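Arnedell to open stone and timber surfaces library in June

Designers and small builders will be able to borrow digital surface finishes free of charge
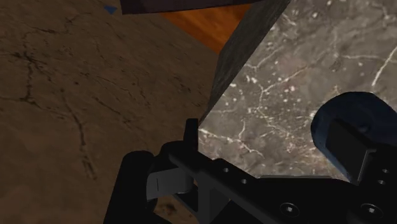

Computer rendering showing a cracked brown surface beside orange-brown wood grain.

Arnedell has announced that its new library of surface finishes will open to the public in June. The collection, prepared with the design studio Mivenis, will offer 50 finishes for use in drawings and planning displays.

The library will be run from the firm's Skeltitz office, where visitors may also book a desk for up to three hours. Small practices with five or fewer staff will have priority during the opening month.

"Good reference material has been costly for smaller offices," said Emiliano Sosa, head of public programmes at Arnedell. "We want it to be within reach – and simple to use."

Aslak Grønli of Mivenis will lead the introductory talks, which begin at 10 am. Places are limited to 31 per talk and should be reserved through the Skeltitz office.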